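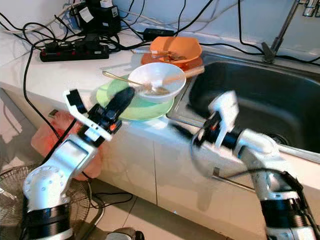 4.2 Starting a dish clearing shift

The Clumier two-arm unit takes over clearing and sink work in the staff kitchens at Wester. Kitchen staff still decide what gets cleared and when. Stacked dishes can stay stacked at the start, such as a bowl on a green plate with the spoon still in it, and food residue does not have to be rinsed off first. One trained person per shift is named as attendant and stays within reach of the stop button.

1. Log in at the wall panel with your Paiva badge number.
2. Place dirty dishes on the counter beside the sink. Leave the basin clear.
3. Remove knives and glassware. These are still washed by hand.
4. Move loose cables away from the front edge of the counter.
5. Select program 36 and press Start.
6. Stay with the unit for the first 2 minutes.

CAUTION: Do not reach between the arms while the status light is green. Press Stop and wait for the light to turn amber.

Note: If an arm drops or misses a dish, the unit pauses and shows code 289. Clear the dish by hand, then press Resume. Do not log this as a staff error.

4.3 What changes for the attendant

The attendant no longer scrapes and stacks during the lunch rush. That time goes to restocking and to the shift log. The pilot kitchen at Godancombe logged 2,981 dishes before this section was written, and its attendants asked for a shorter log form - the new one is in Appendix B.

Breaks are not tied to the unit. Press Stop before you leave the kitchen, even if another person is in the room.

Section revised 2/8/21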